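March
By Diane Landry

4. Working with the double-ended markers

The Warnix markers have two ends with two different colors. Please read this section before you mark the first label sheet. The ink does not come off the Zornlow cards.

4.1 Before you start

1. Put the cards for one tray, 24 pieces, on the left side of the table. Keep the middle of the table free.
2. Take one marker from the box. Check that the cap on the purple side is fully closed. You should feel a small click.
3. Open the green side only. Never open both ends at the same time.

Caution: An open tip dries quickly. If you stop for more than a few minutes, close the cap again.

4.2 Position of the marker

Keep the marker lying flat when it is not writing, with the dark purple cap to the left and the green chisel tip to the right. In a flat position the ink stays equal in both halves.
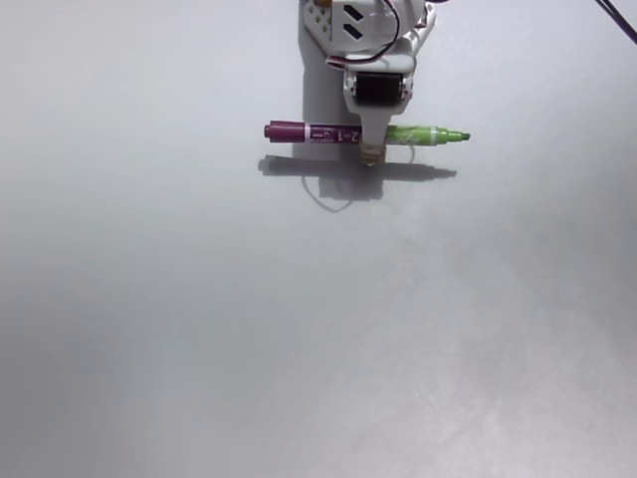 4.3 Marking the cards

4. Use the long edge of the chisel for the wide stripe, and the corner for the numbers.
5. Draw the stripe in one movement, from left to right. Do not go back over it while the ink is wet.
6. Wait until the stripe is dry, then write the tray number. The green numbers go up to 335.
7. For trays from 336, close the green side first and then use the purple side.

Note: One marker is enough for roughly 46 cards. When the stripe becomes pale, take a new marker and do not press harder. Used markers go back to Truresthorpe in the box they came in.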